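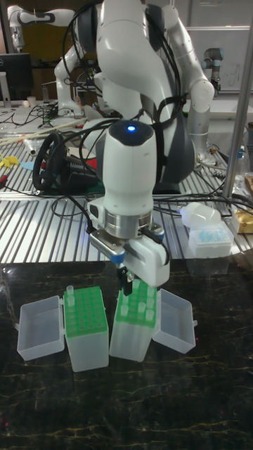

Tube task on the marble top, with the gripper fingers above the right-hand rack.

Sial Demonstration Recording Station
Made by Lasitz, Didton

Overview

Sial is a recording station for teams that train robot arms from human demonstrations. It connects to an arm you already own, takes the operator's commands and the robot's own readings, and writes both to disk together with the camera video. Each attempt at a task is saved as one episode. When the session ends you have a folder of episodes that can be checked, sorted and passed to your training code.

The station was developed for small bench work: picking up tubes, placing them in a rack, moving items between boxes, opening and closing light lids. It can be used for larger tasks if your arm can do them, but the default task sheets and the review tool were written with bench work in mind.

Sial does not train a model and does not include one. Export formats are listed further down the page.

What is in the box

Recording unit with power supply
Trigger pedal with cable
Two table cameras with clamps
Hand control with cable
Network cable for the arm controller
Calibration board
Printed task sheets and a blank set
License for the Rarkska review software, one workstation

The arm, gripper, table and monitor are not included. Tubes, racks and other lab plastics are not included either. We suggest buying the same ones you will use later, from the same supplier, and keeping spares with the station.

How a session runs

The operator picks a task from the list on the monitor and sets out the objects as shown on the task sheet. One press of the pedal starts the episode. The operator drives the arm through the task with the hand control and presses the pedal again to stop. The station then asks for a result: success, failure or discard. Failures are kept by default and stored with their own label. Discarded episodes go to a separate folder and can be restored until the end of the session.

Between episodes the arm returns to the start pose you have set. This move is not recorded. Keep hands away from the table until the light on the pedal turns steady.

A reset sheet comes with each task. For tube tasks it shows the rack as a grid, with the holes to fill marked for the next episode. The pattern changes every time, so the starting layouts are spread over the rack and the operator does not have to make them up. You can edit the patterns, or turn them off and set out the tubes by hand.

What gets recorded

Joint positions and speeds
Gripper opening
Operator command
Video from every connected camera
Force readings, if your arm supplies them
Task name, operator ID, layout pattern and result
Free text note, optional

All streams share one clock. Dropped video frames are listed in the episode log and are not filled in. If a camera disconnects during an episode, the episode is marked and the operator is told before the next one starts.

Setup

Allow 90 minutes for the first installation. Most of that goes to clamping the cameras and running the calibration. The calibration board must lie flat on the work surface and be visible to both cameras. If you bump a camera later, run the short check from the settings menu. A full calibration is needed only if the check fails.

Tabletop: any hard, level surface will do. A patterned or shiny top is fine for recording, but keep the same top for the whole dataset unless you want variation on purpose. If you do, enter each surface as a separate setting so the episodes can be filtered by it later.

Cables: leave enough slack for the wrist to turn through its whole working range. Run the arm slowly through the task area once before the first episode and watch the cables the entire time. Cables that swing in front of a camera will be in your data.

Background: other equipment can stay where it is. If it gets moved during a project, write that in the session note.

Reviewing episodes

Rarkska opens a session folder and plays the camera streams next to a plot of the gripper opening. You can trim the start and end, change the result label and add a comment. Nothing is overwritten. Edits are saved in a side file, and the export step applies them.

The review list can be sorted by length, which is a quick way to find episodes where the operator paused or forgot the pedal. Episodes that end within 5 seconds are flagged for a second look.

Export is available to HDF5, to a folder of video files with CSV tables, and to plain JSON records. Scripts for reading each one are installed with the software, with comments.

Planning your dataset

We are often asked how many episodes are needed. It depends on the task, the objects and the method, and we can't give a single number. The internal disk in the standard unit holds 900 episodes of a typical tube task with both table cameras running. After that, copy the sessions to your own storage and clear the disk from the maintenance menu.

Gijs Smits in our applications group goes through the first session of every new customer on request. Send him one exported session folder along with the task sheet. He will reply with comments on camera placement, pauses, labels and layout spread. The review is included in the price and can be used once per station.

Requirements

Arm controller with an Ethernet port and a supported driver (see the compatibility list)
Electrically controlled gripper
Working emergency stop, within the operator's reach
Workstation running Linux for the review software
Table edge suitable for the camera clamps

Sial does not replace the safety functions of your arm. The pedal is a recording control and will not stop the robot.

Options

Wrist camera bracket. State your gripper model when ordering, as the brackets differ.
Second hand control, for stations with 2 arms.
Large disk, factory fitted only.
Operator training, half a day, at your site or in Didton.

Warranty and service

The recording unit and cameras are covered for 2 years. The pedal and hand control are wear parts and are covered for one. Repairs are done in Didton. Please copy all sessions off the unit before sending it in, as the disk may be replaced.

Orders and questions

Josefien Stevens handles quotes and delivery dates. Please include the make and model of your arm and gripper, the controller software version and a short description of the task. Orders placed in December ship after the holiday closure.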